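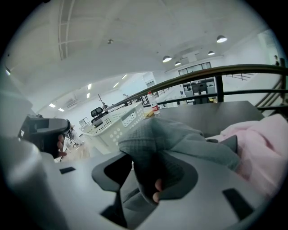 BREMGATE, October: Our robotics club is opening its doors again, and I get to be the one who tells you! I'm Burgi Ruchti, I run the Bremgate Student Robotics Club together with Gebhard Holzer, and I've been asked to write this press release because Gebhard's last one was four sentences long (one of them was the parking directions).

So, the news. Our students will show their fall project, Zirari, at the club open house at the end of the month, and after that they're taking it to the Tetance Challenge, where school and college teams teach a robot arm to do household chores. This year's chore is tidying up. Bottles, cups, socks, toys, all of it has to go from the table into a container and stay there. Sounds like something my own kids could be taught to do, and we have had more luck with the robot.

The way Zirari works is that the students do the job themselves first, over and over, with handheld grippers. Each gripper records what the hand does and what the tool sees, and the arm learns from those recordings. The team set itself a goal of 125 good recordings of the full tidying task before the open house. They have more than 20 left to go as I write this, and they are a bit competitive about who gets the cleanest run.

"I thought the programming would be the hard part, but it's the picking up," says Severino Toledo, who is in his second year with us and leads the recording group. "You have to move like you mean it. If you stop and think halfway, the arm learns to stop and think halfway too, and then it just hangs there over the table."

Severino's group works with two grippers, one for each hand, and that is new for us. Last year's project, Rajput, was strictly one-handed. It could stack cups very nicely and do pretty much nothing else, and it placed well down the list at Tetance, but the students came home with a notebook full of ideas and most of those ideas are in Zirari now. Holding something steady with one hand while the other does the work was at the top of page one. Mirjam Mayrhofer wrote that page, and she has spent this season on the software that lines the left hand up with the right. When the timing slips even a little, the arms reach for the same spot and bump. She keeps a tally of bumps and would like me to tell you it's going down.

The club has 20 members this fall, our biggest group yet, and I'm very happy to say that a good many of them had never touched a robot before September. You don't need to know how to code to join. We need people who can sort recordings, fix a loose screw, draw a poster, or explain to somebody's grandmother what a training run is. Hannelore Aigner joined to do the posters and is now our best troubleshooter, so be warned, it can happen to you.

At the open house, visitors can watch a recording session, talk to the team and try the grippers for themselves (we'll have a practice table set up with things that are fine to drop). The students will run the Zirari demo twice, first at 4 p.m. and again at 6 p.m. for everybody coming from work. Gebhard will give a short talk between the two on how the club started and how families can sign up for the winter session. It's free, and you don't need a ticket. Kids are welcome, and we only ask that the little ones stay with a grown-up near the arms.

If you're a reporter and want to come by before then, please do. The students practice most afternoons from 3:30 p.m. and they love being asked questions, Mirjam especially if the question is about timing. Let the club office know first so one of us can meet you at the door. Teachers who want to bring a class can do the same, and we'll find you a time that isn't too crowded.

Press contact: Burgi Ruchti, Bremgate Student Robotics Club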